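How to Keep Powder From Caking by Noon

Cakey powder usually comes from too much product on skin that hasn't settled yet. 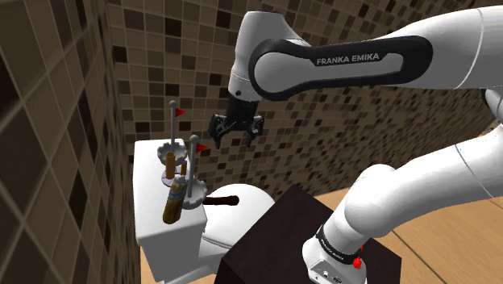 Trinh Tiêu wrote in to ask whether setting spray should go on before the powder or after. After, in most cases. Dry skin can take a light mist both times.

1. Put on moisturizer and wait 12 minutes before foundation.

2. Blot with one sheet of plain tissue. Press, don't rub.

3. Tap a small amount of loose powder into the lid. I use Fleller in the lightest shade.

4. Pick it up with a damp puff and fold the puff in half to work it in.

5. Press it on the sides of the nose, the chin and the center of the forehead. Leave the cheeks alone.

6. Mist once from arm's length and let it dry.

If you get shiny later, blot first. Add powder only where the shine comes back.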